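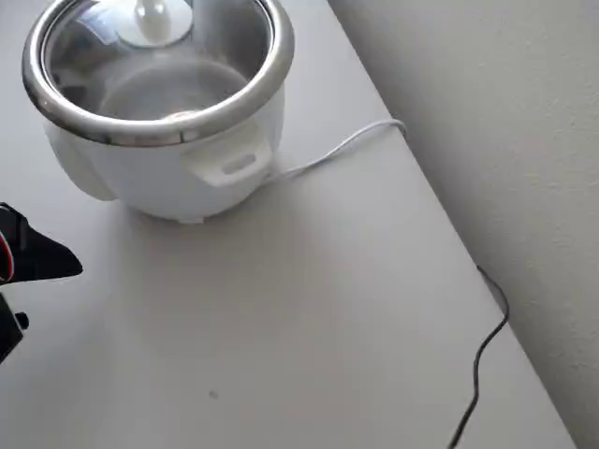
Students of Valcárcel Technical School Open Robot Kitchen Project to Visitors

12 shares | 3 comments

TERNPORT, Dec 6, 2022 - The robotics club of Valcárcel Technical School invites families and neighbors to see the work of its first household robotics project. The students teach a robot arm to do small tasks in the kitchen, such as lifting the lid of a rice cooker and putting it down beside the pot.

The project started in September with students of the two last grades. In these months they recorded 581 practice runs. Each run is saved with notes, and the students use them to correct the movements of the arm.

"A lid looks like an easy thing, but the glass is smooth and the knob is small," said Carmela Barrios, teacher of electronics and leader of the club. "The students learned to be patient. They change one value, they try again, and they write down the result."

The club will present the project at the Vereck Student Robotics Meeting, where 63 school teams are registered. The company Promwood gave the club a grant of $400 for spare parts.

"We want to show also the runs that failed, because from them we learned the most," said Julián Urquijo, student and captain of the team.

The open afternoon is free of charge. Visitors are kindly asked to register at the school office. Schools that wish to bring a group can agree on a separate hour with Ms. Barrios.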